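Looking After Pale Wood-Grain Tabletops

Filed under Furniture and Surfaces. Updated Feb 6, 2026

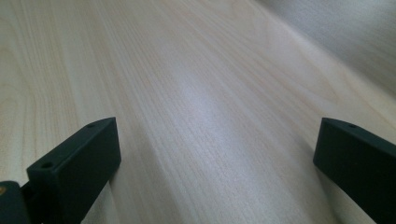 Light wood grain, arched on the left and straighter toward the right.

Light-colored tops show coffee rings, pen marks and gray hand grime sooner than dark ones. Most of the damage we see in the shop comes from the wrong cleaner or from too much water. The notes below cover identification, routine cleaning, common marks and edge repair.

Identify the surface first

Three constructions are common: solid wood, veneer over a core, and printed laminate. Look at the front edge and the end. On solid wood, the grain lines on the top carry over the edge and show as end grain at the short side. Veneer has real grain on the face, with a separate strip or solid lip at the edge. On laminate the pattern is printed, and on a long top it may repeat.

If the edges are covered, check the underside near a screw hole. Particleboard or fiberboard there rules out solid wood but does not separate veneer from laminate. A drop of water on a hidden spot can help. Oiled or bare wood darkens within a few minutes. Laminate and lacquered veneer do not change, so wipe the drop off and go by the edge.

Routine cleaning

Dust with a dry microfiber cloth, moving with the grain. For washing, use 2 drops of dish soap in a quart of lukewarm water. Wring the cloth until it no longer drips. Wipe, go over the top again with a cloth dampened in plain water, then dry at once. Seams, cable holes and the strip behind a monitor stand hold water longest.

Do not use steam, scouring powder, melamine sponges or undiluted vinegar on veneer. Melamine sponges leave dull patches on satin lacquer, visible only at a low angle against a window. The patches cannot be buffed out. They have to be recoated.

Marks and what removes them

White heat ring on lacquer: Lay a dry cotton cloth over the ring and pass a warm iron, no steam, over it for 3 seconds. Lift and check. Repeat up to five times. Do not try this on laminate.

Ballpoint: Isopropyl alcohol on a cotton swab, laminate only. On lacquer it softens the finish. Use diluted dish soap there and accept a faint line.

Water stain on oiled wood: Sand lightly with 240 grit along the grain, wipe off the dust, and oil the whole top. Oiling only the spot leaves a darker patch.

Tape residue: Warm with a hair dryer on low, roll the glue off with a fingertip, then wash.

Yellowing: Pale ash, birch and maple all shift in sunlight. Move desk pads and lamps every few weeks during the first year. Attila Hegedűs left a keyboard tray in one place on a maple top from July until winter, and the lighter rectangle took almost 42 weeks to even out after he moved it.

Reattaching a lifted edge

Veneer edging usually lifts at a corner where a wet cloth has been dragged past it. Old hot-melt glue can often be reused. Set an iron to medium, put baking paper over the strip, heat until the glue gives, then press with a wood block until it is cool. If the glue has crumbled, scrape it off, brush in a thin coat of white wood glue and hold the strip with masking tape overnight. Trim any overhang with a fine file, on the push stroke only and angled toward the top. Pulling the file back lifts the strip again.

Polish and wax

Laminate needs neither. Lacquered veneer does not need wax, and silicone sprays make later repairs difficult, as new lacquer will not bond over them. Oiled tops want a thin coat twice a year. Apply, wait 15 minutes, and wipe off all the excess. Spread oily rags flat outdoors to dry before they go in the trash. They can catch fire if left in a heap.

Reader note

Csaba Illés in Loltville asks whether felt pads are enough under a heavy printer. Felt compresses and picks up grit. Use cork, 1/8 inch thick, and replace it when it hardens. Avoid rubber feet on lacquer. Plasticizer can migrate out of the rubber and leave brown spots that go through the finish.

Related: Choosing sandpaper grits. Filling old screw holes. Squeaky drawer runners.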